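Sistov Readings: transcripts and translations

README, last touched 2019-06-15

What this is. Text files from the Sistov reading series, plus translations where we have them. Poetry mostly, short prose, a few talks by exiled and guest writers. 13 evenings so far. If you only want the poems go straight to the folder called texts and ignore the rest.

Put together in a hurry before the June deadline so expect gaps. Corrections welcome, see the end.

What's in the folders

texts: the pieces as read, original language, one file per piece. UTF-8. Line breaks are the poet's, please don't reflow them.
translations: English only for now. Same file name as the original plus the translator's initials.
talks: transcripts of the discussions after the readings. Rougher. Audience questions are kept but the speakers are not named.
notes: program notes, glossaries, a list of place names with variant spellings.
rights: one file per writer, saying what can be reused and how. Read this BEFORE you quote anything longer than a stanza.

No audio in here. The recordings stay with Heltine, who host the evenings, and you have to write to them separately. They answer but slowly.

Size

900 files all told, most of them tiny. Longest talk is 50 pages printed out. Most poems are under 30 lines, a few of the prose pieces run a lot longer and have been split into parts (part a, part b and so on). The splits are ours, not the writers'.

How the transcripts were made

Typed by ear, then checked against the writer's own manuscript if they gave us one. Where the reading and the manuscript differ we kept the reading and put the manuscript version in the notes folder. Some writers change a line every time they read it. We left that alone, didn't try to pick a correct version.

Coughs, chairs, laughter: left out of the poems, kept in the talks where somebody reacts to it. Unclear words are in square brackets with a question mark. Long pauses are an empty line in the talks only. In the poems an empty line is always a stanza break.
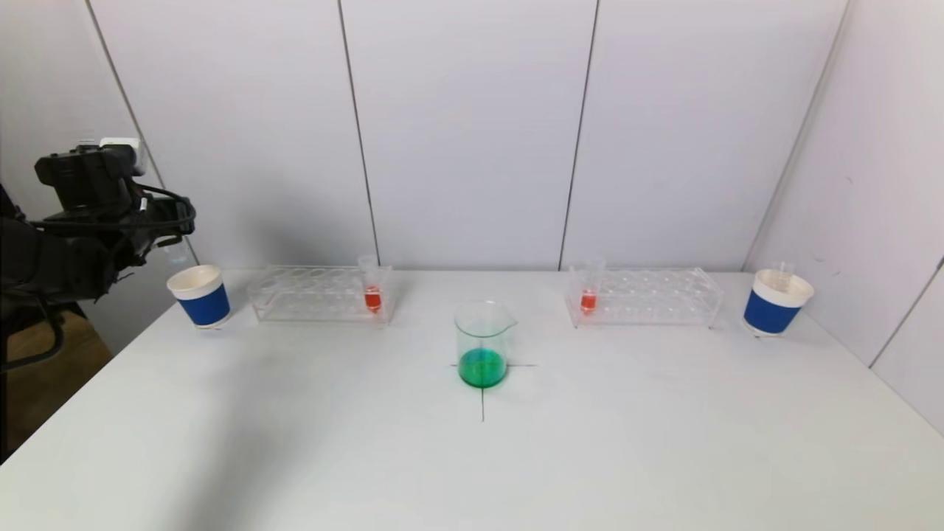 Right-to-left files are the ones that give people trouble. Older editors will show the punctuation on the wrong side. The files themselves are fine, try another editor before you report it. Don't paste them into a spreadsheet and back, we lost a whole evening's worth of vowel marks that way and had to retype it.

Translations

Three kinds and they are not equal. Published ones come from the Tsolakis anthology and are used with permission, do not alter. Working ones were made for the evening itself, projected behind the reader, often finished that same afternoon. Then there are the cribs, word for word, no attempt at sounding good. Each file says which kind it is on the first line. If the first line is missing treat it as a crib.

Some poems have two translations. Keep both. Please don't merge them into one, somebody did this in the last version and it took ages to undo.

Names

Writers choose how their name is spelled in Latin letters and we follow that, even when it is inconsistent with the next writer over. Several use pen names. A few asked to be left out of the name list altogether, their pieces are filed under a number and should stay that way. Don't go working out who it is and then posting it.

Known problems

Evening 4 has no talk, recorder wasn't switched on.
Evening 9 program notes are the draft version, final one is lost.
Some dashes came through as question marks in the older files. Fixing these as we find them.
The glossary stops at M. Will continue when theres time.
Evening 11 translations still waiting on one signature, so that folder is empty for now.

Using it

Teaching and reading groups: fine, go ahead, name the writer and the translator both. Stage use, print, anything sold: ask first. The Drandavham workshop used a batch of the cribs as starting points for new versions and that worked well, same terms apply to anyone else who wants to do it. Send us a copy of what you make if you can.

Not OK: cutting a poem down to a quote card without the writer agreeing. Not OK: dropping the translator's name becuase it doesn't fit the poster.

Corrections

Send file name, line, what it says now, what it should say. One message per file is easiest. Changes to a poem go to the writer first so they take a while. Typos in the notes get fixed straight away.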